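I will die on this hill: stop finishing books you don't like. I spent most of October dragging myself through a 30-chapter family saga because my friend Florence had raved about it, and all I got was a month of going to bed grumpy (and scrolling on my phone instead, let's be real).

My rule now is two evenings. If I'm not curious by then, back it goes!

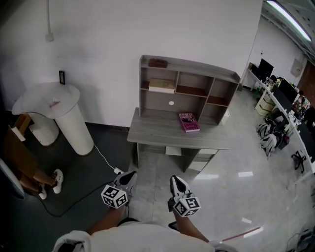
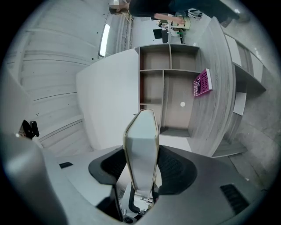
Florence says that's disrespectful to the author. I don't buy it. The author got paid either way, and I bet she'd prefer a reader who moves on to one who sits there resenting every page. Some books just need a different year of your life, too. I quit one five times before I loved it, and I'd have hated it forever if I'd pushed through the first time.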